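I finished Fuddale on Sunday, all 431 pages of it, and I'm still not sure the second narrator was needed.
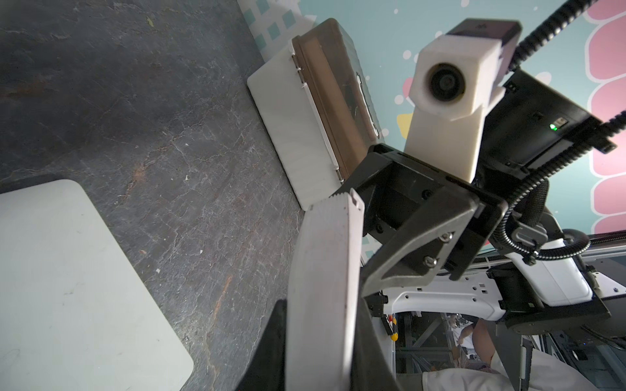 A reader, Garnen, wrote in to say the second narrator is the only honest one, and that I should reread chapter 11.

I did. The letter dated 1731 is better than I remembered -- dry, sad, a bit rude. The Jura chapters still drag.

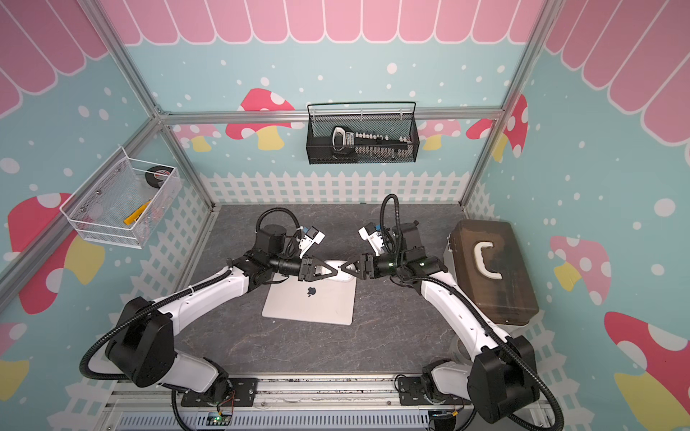
My paperback is the Lai edition, with small type and no map. I'd have liked a map.

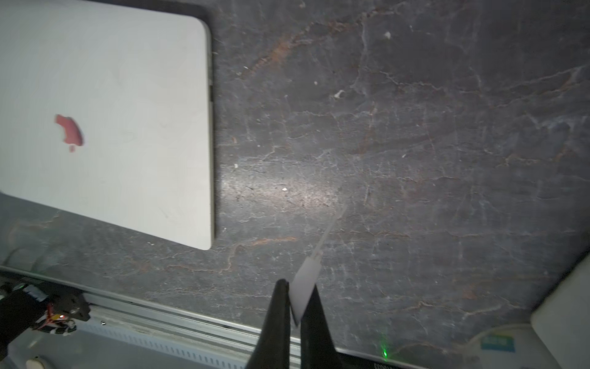 ## Next up

Something short, from the library. Grey cover, no prologue.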